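Derenon Home Forum > Storage and Entryways
Bamboo rack and leather lace-ups: which way round?

Started June 9, 2025

I have a three-tier bamboo shoe rack and one pair of black lace-up dress shoes that get worn maybe twice a month. The question is orientation. Toes to the back, or heels to the back? And do the laces get tied before the shoes go on the shelf? 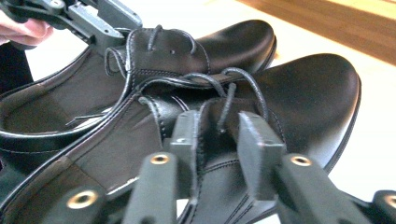
Jérémie Tessier

Laces first. Leave them loose but tuck the ends inside the collar. A lace hanging through the slats gets caught when you pull out the pair on the tier below. Tying a full bow puts tension on the eyelets for no benefit.

On direction, toes to the back. You pick a shoe up by the heel, so the heel should face you. Set the pair side by side on the table first, then move both together – it saves scuffing one toe against the other.
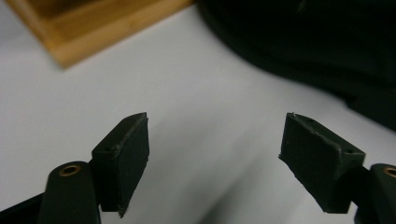
The exception is a shelf too shallow for the shoe. Then the heel overhangs and the pair tips when the rack gets bumped. Measure the shelf depth between the rails, not the outside of the frame. I had an Ayala rack with a raised border that took up more depth than I had allowed for.

Bastien Perrin

Disagree on direction. With heels out, the collar faces the room and collects dust. Toes out, and you wipe the caps with a cloth in passing. My rack is in a hallway in Plavamcombe with a gravel path outside the door, so dust is the main variable.

Also, top tier for leather. The bottom one gets the mop.
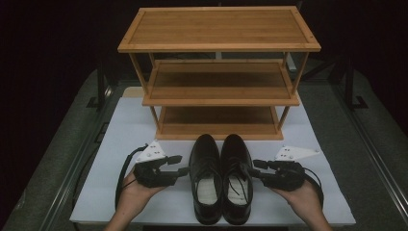 Posted by Régis Perrin

Dust inside the shoe is solved with a shoe tree or a sheet of paper. I would worry more about the screws. Mine came with 15 and the uprights worked loose by April. Retighten by hand only; bamboo splits along the grain if you force it.

Same goes for bamboo tray tables. Turn the thing upside down on a flat surface, check the joint where each leg meets the tray, and leave the glue alone unless the leg moves. 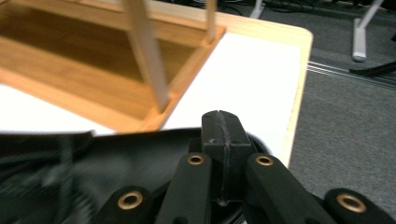
Séverine Brunet: glue is fine if the joint is clean and you clamp it overnight. I did two legs that way and neither has shifted. Hand tightening alone did not last on mine.

Régis Perrin

Which glue? The one I tried went brittle.

Séverine Brunet: ordinary wood glue, thin coat, sanded joint.

Chin-lung Lam

Back to the shoes. I alternate, one toe in and one toe out. The pair takes up less width and four pairs fit where three did. It looks untidy and I have no plans to change it.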